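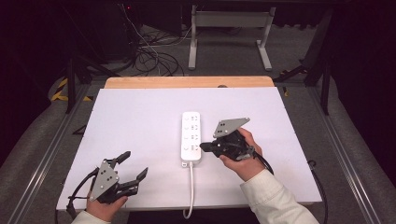

The open day at Giritz ran from ten until four on January 27, 2018, and I went mainly for the power strip section, as our own office had just replaced 13 old extension leads and I wanted to know what to look for in the next batch. The building has three halls, of which visitors were allowed into two. In the smaller one the items under discussion were set out on tables with very little round them. One table had a white board laid over most of its wooden top, and on the board a single white power strip with four outlets, its cord running straight down and off the front edge. It is a good way to present a plain product, as the sockets and the cord can be seen from any side of the table.

Maeve Sheehan took our group. She spent nine years on the returns desk before moving to product checks, and her talk was mostly a list of how strips fail. By her account the housing is seldom to blame. The two weak places are the contacts inside the sockets, which lose their spring, and the point where the cable goes in.
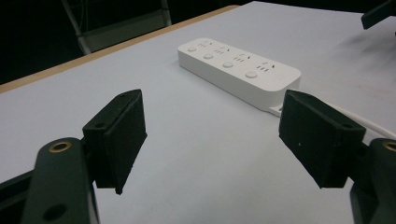
On switching, she was in favour of individual buttons, with reservations. A separate button for each outlet lets you shut off a monitor and leave the router running, but each one is also a moving part with its own contacts. The cheaper way is a single switch at one end. Giritz makes both, and the Dumico range, which is their budget line, was on a shelf by the door in its cartons. The better range is called Uro. I asked whether the internals differed and was told that the Uro has a continuous brass bar under the sockets, while the Dumico has short sections joined by wire.

The life test for the buttons is done on a bench in the larger hall. Five strips are run at a time – 600 presses per button per session, then a resistance reading, then the next session. The bench was switched off for the visit, so we saw the record sheets only. They are kept by hand in a ring binder.
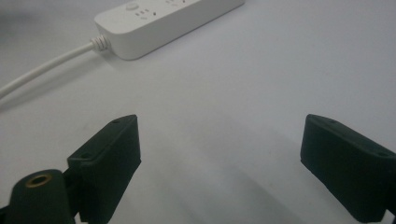

Cable entry took up the next quarter of an hour. The ribbed collar at the end of a strip is there to spread the bend over a few centimetres, so that the copper does not break at the edge of the housing. Maeve's advice for offices was to look at this part first when checking old leads. If the collar has pulled out, or the outer sheath has slipped back and the inner wires are visible, the strip should be thrown away and not taped.

She also asked us not to coil a lead tightly while it is under load. A man from McGrath, the fitting-out firm, said his crews do it on every site. She did not argue the point, but passed round a length of cable that had softened and stuck to itself.
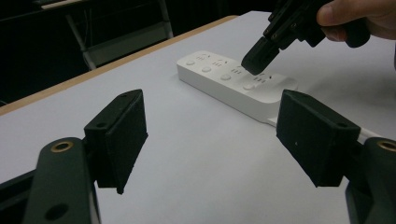

Questions at the end were mostly practical. Plugging one strip into another is not recommended at any load. Wall mounting is fine if the screws go in as far as the template shows. Spare strips should be stored flat with the cord in wide loops.

Two complaints. The printed handout gave no cable lengths, and the tea point closed at three. Parking is on the road behind the building, 100 metres from the side entrance, and was adequate. The next open day is in June – places are booked through the front office, and the group size stays the same.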